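Responding to a Gripper Stall on the Two-Arm Packing Bench

Print this page | E-mail this page
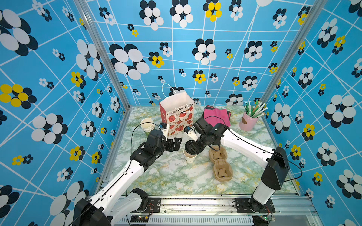
Two-arm bench with paper cups, cup carrier and gift bag.

Issued by the Skesden Training Workshop. Revised August 29, 2018.

1. Purpose

This page sets out the procedure to be followed when a gripper on the packing bench stalls, closes without being commanded to do so, or fails to release a cup. It replaces the single sheet formerly kept in the bench folder. All persons who operate the bench, including visiting trainees, are required to read it before their first session.

2. Background

In February a paper cup was crushed during the carrier exercise. The right gripper had closed to the correct width, but the controller did not receive the signal that contact had been made and continued to drive the fingers inwards. The motor drew excess current for 7 seconds before the fault code 189 was shown on the operator's screen. The trainee then reached in to free the cup by hand while the arm was still powered.

There was no injury. Oddur Lund, who examined the bench afterwards, found that a connector in the wrist had worked partly loose. The cable had been routed with too little slack and was pulled each time the wrist turned to the end of its travel. The review concluded that the loose connector was the cause of the stall, and that the absence of a clear written procedure had contributed to the unsafe response.

3. Signs of a stall

Operators should treat any of the following as a stall:

- the fingers have stopped moving but the motor can still be heard;
- a cup is visibly deformed between the fingers;
- the arm hesitates or trembles on the approach to the carrier;
- fault code 189 is displayed, whether or not anything appears to be wrong on the bench.

Code 189 may clear itself from the screen. It must be acted upon even if it does so.

4. Immediate action

4.1 Press the stop button. Do not use the pause command on the screen, which leaves both arms powered.

4.2 Say "stopped" aloud so that the second operator knows the bench is out of use.

4.3 Keep hands and sleeves outside the blue panels. An arm that has lost power may sink under its own weight, and the upper links are long enough to reach most of the tabletop.

4.4 Wait until both arms have settled. If an arm is resting on an object, leave the object where it is.

4.5 Switch off the supply at the wall and hang the red tag on the switch. The person who hangs the tag is the only person who may remove it.

5. Freeing a held item

5.1 Support the arm from beneath the forearm with one hand. Do not hold it by the wrist camera or by any cable.

5.2 With the other hand, ease the fingers apart evenly. If they do not move under light pressure, stop and call the duty technician.

5.3 Remove the item. Cups that have been gripped during a stall are to be thrown away and not returned to the stack, as a weakened rim gives a false reading in later trials.

5.4 Lower the arm slowly to its rest position.

6. Checking the cable and connector

6.1 Follow the cable along the upper link to the wrist. Look for flattened sections, bare wire and clips that have slipped.

6.2 Press the wrist connector home. It should seat with a click. A connector that can be moved sideways after seating must be replaced.

6.3 Turn the wrist by hand through its full travel in each direction. The cable should remain slack throughout. If it tightens at any point, release the nearest clip and allow more length before closing it again.

6.4 Confirm that the loop of spare cable cannot catch on items standing on the table. Tall items, such as the straw holder and the gift bag, should be moved if the loop passes near them.

6.5 Repeat the check on the other arm, even where only one has stalled.

7. Returning the bench to use

7.1 Clear the tabletop completely. Remove the tag and restore the supply.

7.2 Run the finger test with nothing in the grippers. Each gripper must open and close 4 times without a fault.

7.3 Set the current limit to 700 milliamps. The earlier, higher setting is no longer permitted for paper goods.

7.4 Place one cup on the table and run a single pick at slow speed, with one operator at the stop button throughout. The cup should be lifted and released without a crease.

7.5 If the test is passed, set out the remaining items and resume at normal speed. If code 189 appears again, hang the tag and leave the bench out of use.

8. Records

Every stall is to be entered in the fault book before the end of the session, including those which clear without intervention. The entry should give the arm concerned, the code, the item held and the action taken. Where a hand has entered the enclosure with the power on, a separate safety report is also required and should be passed to Hrefna Hafþórsson on the same day.

Replacement connectors and clips are held in the drawer marked Eskildsen. Stock should not be taken from other benches. Requests for further parts should be addressed to Frida Hjaltadóttir.

9. Related procedures

Bench start-up and shutdown
Replacing a gripper finger
Wrist camera alignment after a collision

Contact: Skesden Training Workshop, Bench Safety Office | Copyright 2018 Skesden Training Workshop | Back to top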